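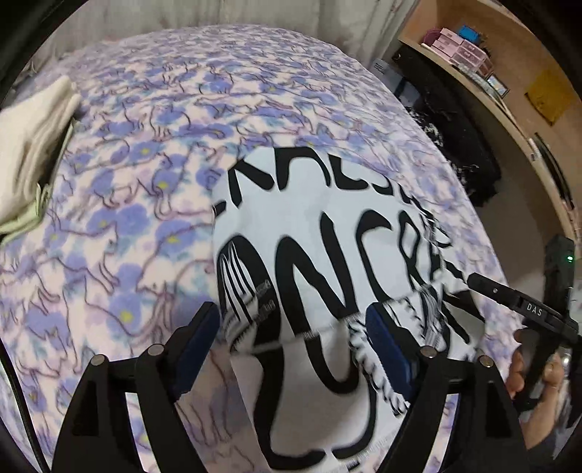 What Getbridge spends before it buys a robot

I caught Fahad Jadoon over coffee in March, right when he was doing the budget for Getbridge's laundry-folding project, and he was happy to talk money (lucky me!).

"Everybody asks about the arm," he told me. "I ask about the fingers first." His hand-held grippers come from Vorkov at $353 each, and he wants 8 of them. Spare pads and screws add another $692 for the year.

I asked if he'd skimp anywhere. "Not on pads. T-shirts are slippery little things, and you want a good pinch."

And the arm? He's got a quote from Warraich, but he's holding off until fall. "I'd like to see the shirts go well by hand first," he said, and ordered another coffee.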